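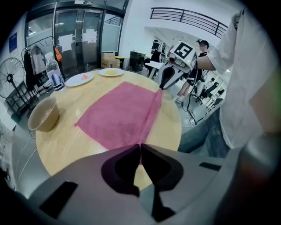 Drutness Pair hand-held grippers, reviewed after a summer of table work

Rating: 3 out of 5
Reviewed by Harpreet Lapointe

We bought the Drutness Pair to record two-handed table tasks: folding cloths, wiping up, moving plates and bowls, clearing food after a meal. The recordings go into training for a fixed two-arm cell, so what matters to us is that the jaw position in the log matches what the jaws did. For most of the summer it did. In August it stopped matching on one side, and most of this review is about that.

What you get

Two grippers, a pair of cables, a charger, spare finger pads and a carrying case. The setup guide is short and good. I had both units logging before lunch on the first day, and that included a firmware update. Each unit weighs 842 grams on our scale with the pads fitted and no cable. That sounds fine on paper. After an hour of holding it level over a table you feel it in the wrist, and our operators now swap out at 40 minutes.

The trigger pull is light and even. The finger pads are the best part of the kit. They pick up a single layer of thin cotton from a flat table more often than the Dirus units we used before, which tended to push the cloth into a wrinkle and then close on nothing. If your work is mostly fabric, that alone may be enough reason to look at these.

The fault

On a Thursday afternoon one of our operators was doing cloth folds and said the right-hand unit felt sticky on release. The jaws opened, but late. She finished the set. When I went through the logs that evening, the right unit was reporting fully open while the cloth was still plainly held. The gap between the two was short at first and longer toward the end of the session. In the last few folds the cloth was dragged back across the table after the log said it had been let go.

We repeated it the next morning with both units. The left one was fine. The right one began to lag after 20 minutes of steady use and got worse from there. Leave it switched off for half an hour and it behaved again, for a while.

The cause in our unit was the return spring on the jaw linkage. One end had worked out of its seat and was rubbing on the inside of the housing. The position sensor sits on the trigger side of the linkage and not on the jaw side, so it only knows what the trigger is doing. If anything between the trigger and the jaws slips or binds, the log will look perfect. I think this is a design mistake. A loose spring is a small thing and any maker can have a bad batch, but a sensor in that position hides the problem from the people who need to know about it.

We went back through the earlier recordings and found 505 takes from the right unit that we could no longer trust. We threw them out. Some were probably good, but checking each one against video would have taken longer than redoing them.

Is it a safety problem?

With the grippers in your hand, not much. The closing force is low and a finger caught between the pads gets a pinch. My concern is further down the line. A policy trained on logs where "open" really means "still holding" may pull away from an object before it is free. With a cloth that costs you nothing. With a bowl of liquid or a glass, you have a spill or something broken near the person standing at the cell. Our arms run at reduced speed with a guard up and I would want that from anyone using data from these units.

The cable is a second, smaller complaint. It leaves the gripper and hangs, and there is no clip or strain relief on the body. One operator stepped on hers and the plug came out in the middle of a take. The software kept the session open and wrote the last known position until I stopped it by hand. A dropped connection should end the recording with an error.

Support

Mixed. The first reply told me to recalibrate, which I had already done twice and had said so. The second came 8 days later from a technician called Mészáros, who knew right away what it was and sent a new spring and a retaining clip. Fitting them means taking out four screws and takes ten minutes. The clip is apparently standard on newer units. No notice went out to owners of the older ones, and I asked why. I did not get an answer.

The repaired unit has run for 3 weeks without lag.

What we do now

At the start of each session, and again after any break, the operator closes both units on a steel gauge block and releases while Beto, our log viewer, is running. If the block drops later than the log says, the unit comes off the table. We also compare jaw gap in the video with jaw gap in the log on one take out of every twenty. It is extra work that the product should not need.

Who should buy it

Labs doing fabric and light kitchen work who are willing to run their own checks. Ask the seller whether the unit has the retaining clip before you pay. If you need jaw position you can rely on without looking at video, wait for a version with the sensor moved.

Good: finger pads, trigger feel, quick setup
Bad: sensor placement, no strain relief, session stays open after a dropped cable, slow first-line support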